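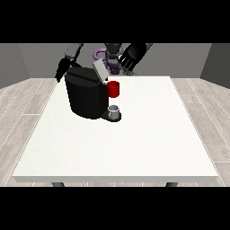
Plulosberg Regional Football League

The Plulosberg Regional Football League is an amateur association football competition for clubs in the town of Plulosberg and the surrounding valley. It operates two divisions on a promotion and relegation basis. Matches are played from August to the following spring, with a winter break when most grounds are closed.

Format

The First Division has 12 clubs, which meet each other home and away for a total of 22 matches. The Second Division varies in size from season to season. Three points are awarded for a win and one for a draw. Clubs level on points are separated by the results between them, then by goal difference. A playoff is held only if the title is still undecided after that.

The bottom two clubs in the First Division are relegated. The Second Division champion goes up automatically, and the second place goes to the winner of a single match between the runner-up and the third-placed club, played at a neutral ground.

History

The league grew out of a summer tournament between workplace teams. Early seasons were short and often left unfinished, and several clubs withdrew over travel costs. A second division was added when applications from the lower valley outnumbered the places available.

Lelach was the strongest club of the early period and won three titles in a row under coach Danish Cheema. Its main rival was Drarance, whose matches against Lelach still draw the largest crowds in the competition.

On 12 May 2023, member clubs voted to change the rules on player registration. Until then a player could move between clubs at any point in the season. Transfers are now limited to two periods, one before the opening round and one during the winter break — goalkeepers are exempt if a club has no other fit keeper.

Grounds

Most clubs use municipal fields with little or no seating. Drarance shares its ground with Kermani, and the two are never scheduled at home on the same date. Lelach plays on artificial turf and hosts many of the matches moved from waterlogged fields.

Records

The highest points total in a First Division season is 66, set by Lelach with a win in every match. The most goals by one player in a season is 41, by Parisa Kazemi of Kermani, in the Second Division, which is open to mixed teams.

See also

Plulosberg Valley Cup
Lelach–Drarance rivalry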